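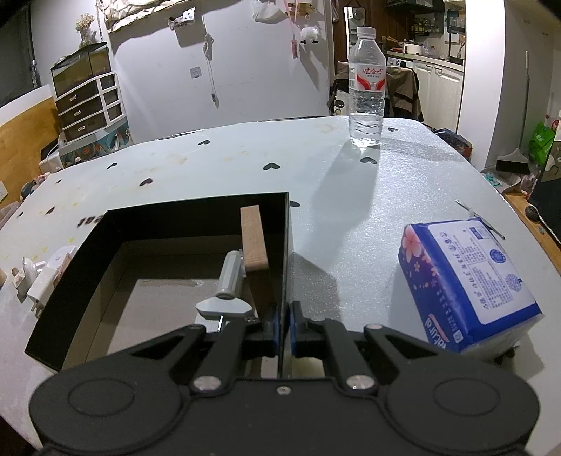

3 min read

Drastance opens March sign-ups for One Box, One Table tidying sessions

Small sessions, small stuff, one table. Drastance, the home organizing outfit run by Wayne Ashworth, is bringing its tabletop clear-up sessions to Museo this March. First one is Saturday at 9 a.m. Sign-ups open now.

The idea is simple. You get a table and an open box. Everything that has drifted onto the table gets picked up, looked at and given a place, and the odd bits go in the box first. Loose clamps, wooden blocks, tweezers, half a pack of tissues, the water bottle you meant to take to the kitchen. Parts that came off something and never went back on.

"People want to start with the closet," said Ashworth. "Start with the table. You can see the whole job from your chair and you're done before lunch."

Sessions run 2 hours. Places are limited to 11 per session so that everybody has elbow room and gets some time with an organizer. Bring your own clutter, in a bag or a shoebox, whatever. Please no food, no paint, nothing sharp without a cover on it.

What's included

Boxes are supplied. Black outside, plain brown cardboard inside, with a low front so a hand can get in without tipping the thing over. That low front gets asked about a lot. It's the part Ashworth is fussiest about, having spent a good few years using deep bins where the small parts sank to the bottom and stayed there till the next move.

Stick-on hooks are supplied too, the clear kind. Labels and pens at the front desk. Tables are the white ones with the little black hearts on them, same as last season, stains and all. They got a scrub. Some marks don't come out and we have stopped trying.

Sessions are led by Gediminas Bite, who joined Drastance from the furniture repair trade and has strong views on hardware drawers. He will cover what to keep (spare clamps, yes), what to let go and how to stand an awkward block or offcut on end so it doesn't eat up the floor of the box.

"Flat things go upright, round things go next to them," said Bite. "Heavy to the wall. I say it maybe forty times a morning. And if you don't know what a part is for, it gets one label with a question mark and a place in the corner. It doesn't get its own box."

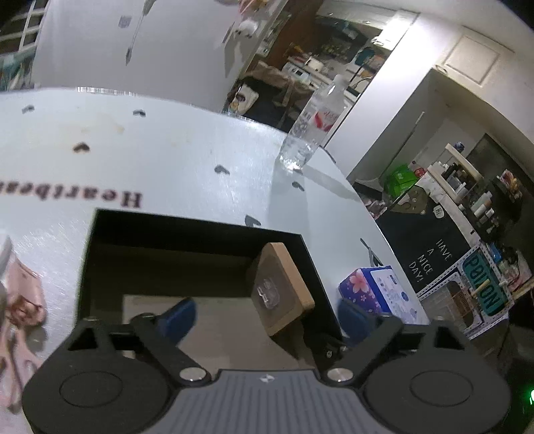
Bite also does a short piece on hooks halfway through each session. Where they hold, where they don't, why you should wipe the surface first and then leave the thing alone for a while before hanging anything on it. Most people press and hang straight away. Keys on the floor by evening. He'll have different sizes out to try and participants can take a couple home.

Why tables

Drastance asked its mailing list over the winter which spot in the house bothered them most. 2,802 replies came back. The table won, ahead of the hall shelf and the spot next to the microwave. A lot of the replies were long. Several people sent in lists of what was on the table at that moment, which the team read out loud at the office and then went quiet, looking at their own desks.

The results went straight into the session plan. Less talk about storage systems, more time with the actual stuff in front of you. The slide show has been dropped altogehter.

Partners

Museo is providing the room, the tables and the coffee. Boxes are packed and delivered by Zonico. Leftover items in decent shape go to the swap shelf at Krūmiņa, which takes tools, fixings, craft parts and games with all there pieces. Krūmiņa does not take opened toiletries or chargers, please don't try.

Getting in

Sign up at the Museo front desk or by replying to the Drastance newsletter. Doors at 8:30 a.m., start at 9 sharp. Late arrivals can join in but will miss the sorting intro. Wheelchair access through the side entrance, ring the lower bell. Kids welcome with an adult, same table, same box. Small parts about, so not ideal for toddlers.

Further March dates will be posted at Museo once the first session has filled. There is a waiting list. Groups who want a table of their own should ask early and say how many.

About Drastance

Drastance helps households and small workshops get on top of the little things. Sessions, home visits, and a repair-drawer service that is new this year and still finding its feet.

Press contact: Wayne Ashworth, Drastance. Press are welcome to sit in on Saturday, please tell the Museo desk before you come so we can save a chair.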